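How did soldiers eat in the trenches?

When we read about the First World War, we hear about generals and big battles. But a soldier did not fight every day. He had to eat every day, and this was a very large job for any army.

Most soldiers on the Western Front lived part of the time in trenches. A trench is a long, deep ditch that protects people from bullets. It was often muddy, and there was not much room for a kitchen.
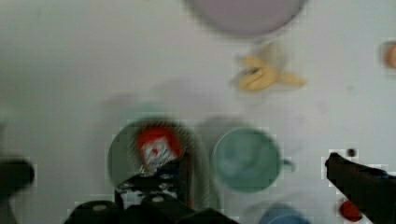
So the cooking was usually done behind the lines. Cooks made stew or soup in big pots, and some armies had a kitchen on wheels, which horses could pull. Then other soldiers carried the food forward, very often at night, when it was harder for the enemy to see them. The way was long and dark. Many times the stew was cold when it came to the front -- and sometimes it did not come at all.

For such days the British soldiers had food that keeps for a long time. They had meat in tins, which they called "bully beef", and hard biscuits. The biscuits were so hard that men broke them with a stone or put them in water first. They also had jam, and tea, which they loved very much.

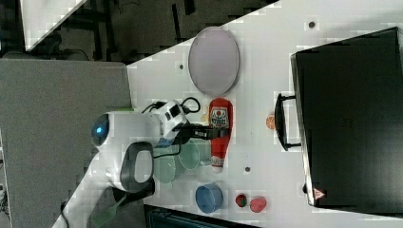 Water was a problem too. It was carried in cans that had held gasoline before, and the tea could taste of it!

Families helped by sending parcels from home. Inside there could be cake, chocolate or warm socks. A soldier often shared his cake with his friends.

Try it at home: ask a grown-up to help you write a list of foods that stay good for one week without a refrigerator. Which of them would you like to eat every day?

Written by Zainab Briggs for young readers, April 2022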